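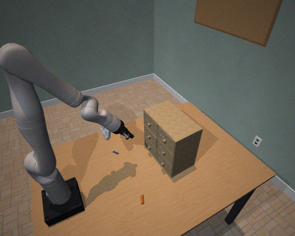

Posted by Imani Alcantara in Diary, November

Up at 6 because the heating man was meant to come between seven and nine. He came at twenty past eleven. The pressure had dropped again and he topped it up and said to keep an eye on it, which I had been doing.

While I waited I made a start on Aunt Marisol's letters. Dexter brought the last box over on his way back from Kincaid and there are more than I thought, almost 2000 sheets if you include the envelopes and the Christmas circulars. I am only keeping what has something in it. The circulars can go, apart from the one where she describes the flood.

I sorted by decade first and then gave that up, as she hardly ever put the year. She wrote the time instead. "Ten past four, rain." I can date some from the stamps and some from who was ill. There is a good run from when she lived at Morkska, mostly to her sister, about the price of fish and a neighbour's wall. The wall goes on for 13 letters. I would like to know how it ended but the next one is about a christening.

Lunch was soup and the end of the loaf.

Kwame rang about the reading group. We have the upstairs room until six and after that they want it for the choir. He has not finished the book either. I said I would bring the tea things and he is doing biscuits.
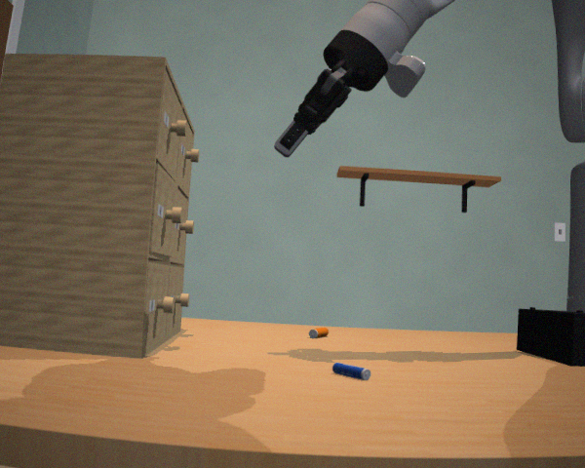
Went out at two to post Dwayne's parcel. The queue was down to the door and only one till open. It cost more than the jumper did. Came back the long way by the canal, where they have finally mended the railings, and bought leeks, a lemon and a ball of string. I forgot the bulbs for the landing.

Did another hour on the letters before it got dark. Found the one Mum always talked about, where Marisol says she is not coming to the wedding and then spends three pages asking what everyone will wear. It is shorter than Mum made out and a good deal kinder. I have put it in a plastic sleeve and written her name on the front in pencil. I also found a receipt for a piano stool, no. 1157, from a shop called Usari. I don't remember a piano.

Dexter thinks they should all be scanned. I said he was welcome to do it. He went quiet and then asked about the boiler.

Leek and potato for tea, with too much pepper. Checked the pressure at nine and it had dropped a little. Will ring in the morning if it is any lower. Need to ask Kwame whether the room has a kettle, and get those bulbs.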